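26/09/2012

Notebook, workshop week. Writing this up the same evening for once, so the next person who runs the Stastwood meeting doesn't have to guess like I did.

Abstracts first. We closed the call at midnight and the final count is 384, which is a lot more than the two of us had in mind when we agreed to do the sorting by hand! Tomomi Tamura took everything on regional trade and border policy, I took elections, parties and the big pile marked "other" (which is where all the fun ones are, plus one paper on fishing quotas that I still can't place). We read titles and first paragraphs only. If it didn't say what the question was by then, it went into the second-look folder.

We had a long back and forth over the panel on small-state diplomacy. Tomomi wants it split, one session on history and one on present-day stuff. I like it mixed, since the historians never get an audience otherwise, and last time they ended up talking to each other in the small seminar room on the second floor. Left it open. Định Dương gets the deciding vote because he is chairing it and neither of us is.

Now the map of who cites whom. I reran it with the new proceedings from Akbulut added, and the clusters moved quite a bit. The old version had the whole Stidska group hanging off on the left by themselves, and now they sit right up against the migration people. My first thought was "great, a finding", my second thought was that I'd spelled the same journal in two ways. Checked it – and yes, I had. Fixed the spelling, ran it again, and they're still close to the migration people, only less so. Keep both versions. Don't show the first one to anybody.

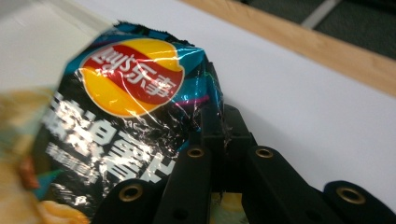 Also changed the cutoff. I was dropping any author with fewer than two papers, which throws away nearly all the PhD students, and they are half the reason we're doing this. With the cutoff gone the plot is a mess to look at, so I'm going to color it by country and see if that helps. If it doesn't, Định said he has a script from his thesis that does something smarter with the labels. He warned me that it is badly commented. So is mine.

Phone call with Flurneto after lunch about the printed program. They can do 200 copies at the price they quoted in the spring, but they want the final file nine working days ahead, not five like before. That pushes our deadline for speakers forward and I haven't told the speakers yet. Need to write that email tomorrow and make it sound friendly. Also asked them about the name badges: same paper as last time, bigger font. Everybody complained about the font.

Hall booking is confirmed for the opening lecture. The small rooms are not. The scheduling office keeps sending me the same form and I keep filling it in (this is the third time, I've started saving a copy). One room has a projector that only takes the old cable, so somebody has to bring the adapter from our lab drawer and, please, put it back in the drawer.

Things I got wrong today, for the record: told the Akbulut people their session was in the morning when it's in the afternoon, wrote them again ten minutes later. Sorted one whole batch by first name. Overwrote Tomomi's notes in the shared sheet and had to get them back from the version before – nothing lost, she was nice about it.

To do:
email to speakers, new deadline
second-look folder, read all of it properly this time
ask Định about the label script and the panel split
word limit for the full papers, still not decided
check whether the 900 word summaries can go online before the meeting or only after

Tomomi thinks before. I think so too, but two of the authors have the same text under review at a journal and I'd like to hear from them first.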